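Speaker notes: Budgeting for Grippers When You Would Prefer Not To
Boris Vidmar, afternoon session, slot before the coffee
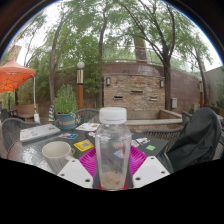 Open with the money. I asked for two hand-held grippers last spring and was given a budget line called "misc. tools," which also had to cover a stepladder. That was my introduction to capital planning. Say that the purchase price is the part everyone argues over and the part that matters least by December. Then point at the slide. A bottle standing on a magenta plate, a finger on each side of it, pads with little holes in them. Ask the room what on this table costs us money. They will say the laptops. Let them. The answer is the pads.

(Pause here. Last time I rushed it and the line died.)

Slide 2. What we thought we were buying

Our first plan was one page long. Two grippers, a case to carry them in, shipping. I was proud of that page. It did not mention spare fingers, spare pads, storage for the recordings, or the hours of the person who would be holding the thing. It did mention the case twice.

Explain hand-held for anyone who came in for the chairs: a person carries the gripper and does the job, and we keep the recordings to train the arm later. You can start collecting before you own an arm. Finance loves this until they hear the word "later."

Slide 3. The quotes

We got 3 quotes. Names as on the slide: Nukeck, Nikzad, Toltotwood.

Nukeck was cheapest and listed pads as "included." Included meant the ones already on the fingers. Read your quotes slowly, preferably after lunch.

Nikzad cost the most and came with a service plan I had to read with a ruler under each line. Good people, quick on the phone. The plan covered everything except parts that touch objects. It's a gripper. I'll leave that there.

Toltotwood sat in the middle and sent a parts list with a price beside every part, down to the screws. We bought from Toltotwood. I'd like to claim a scoring matrix, but it was the screws.

If someone asks for exact prices: no. They've changed, and I signed something.

Slide 4. Lead times

Toltotwood told us 21 days. Plan on the quoted lead time plus your own purchasing department. Ours took 60 days to approve the order, so the vendor's part was the quick bit. Two people had to sign, and each was waiting for the other to go first.

What I do now: put in for the wear parts on the same order as the machine. One approval, one round of signatures. A second order for a bag of pads gets exactly the same scrutiny as the first order for the whole system, sometimes more, as people feel qualified to have opinions about pads.

Slide 5. Where the work happens

Back to the opening picture if the clicker allows. We had budgeted for a lab bench. The table up there is on a patio with wicker chairs, and there are trees past the brick wall. Glass top, mug, stickers, a jacket over a chair. If you want a machine that copes with places people use, then you have to go and sit in such places, and that goes in the budget too: travel, permission to be there, something to eat. Our receipts caused a conversation.

Indoors-only money was the biggest mistake in our first year. Moving it to another line took longer than spending it.

Slide 6. Rotisside

Rotisside is what we called the internal project. There was a naming meeting. I was on leave.

Numbers to say out loud: none. Show the pie chart and let them look. The largest slice is people's time. The second is handling and checking the recordings. The hardware is a slice you would be annoyed to be served.

If they look skeptical, mention the storage bill. Someone always groans, and that person is your friend at coffee.

Slide 7. What I'd ask for now

Wear parts for a full year, on the first order.
A named person with paid hours, in writing.
Storage priced by someone who has paid for storage.
An outdoor line, even a small one.
The stepladder in somebody else's budget.

Questions — keep it short, they can smell the coffee. If the Nikzad people are in the second row again, be nice about the ruler.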